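Kakside get their hands dirty on second album 'Mundville', out in January

Hello again from Kakside HQ (my kitchen)! I'm Saimi Tikkanen, I sing and play the loud guitar, and since we still can't afford a press officer you've got me. The news is that our second album is finished, it's called 'Mundville', and it comes out in January on Altitz Records.

If you missed us first time round, we're a four-piece. Aatos Ahonen plays bass, Somkiat Boonyarit is on drums and Seija Honkanen plays keys, accordion and whatever else she's carried in that day. Our debut sold 939 copies, mostly off a trestle table after gigs, and I think I've hugged a fair few of the people who bought one. Thank you!

The new one is noisier and a bit sadder. We recorded it with Tyyne Heinonen, who made us play everything live in one room and wouldn't let me redo my vocals, even the bit in 'Ferry Money' where my voice goes. She was right, annoyingly. First single 'Tạ' is out now - Somkiat wrote it on a night bus and it's the closest we've come to a proper pop song, with a chorus Seija has been humming at me for months.
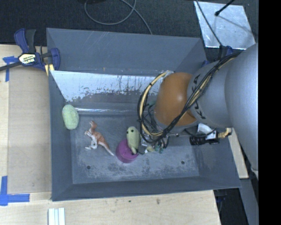 Percussion took up far more of our time than anyone had planned for. Somkiat got bored of his snare in the first week and started hitting other things, so there's a lot of clatter on this record and hardly any of it came out of a drum shop. I'm very fond of a big dark grey bin with scuffs all over the floor of it, and if you've ever wanted a band to sound like that looks, try side two. Tyyne put most of the clatter quite low in the mix, but on 'Back Stairs' it's right up front and my mum hates it.

We'll be touring once the album's out, and the dates will go up on our site as soon as the last venue says yes. The vinyl is a single run of 1,201 copies with a lyric sheet in Aatos's handwriting (sorry). Pre-orders are open through Altitz now.

For review copies, interviews or a chat about accordions, email the band through the Altitz press page. Mornings are best, before my shift starts at noon.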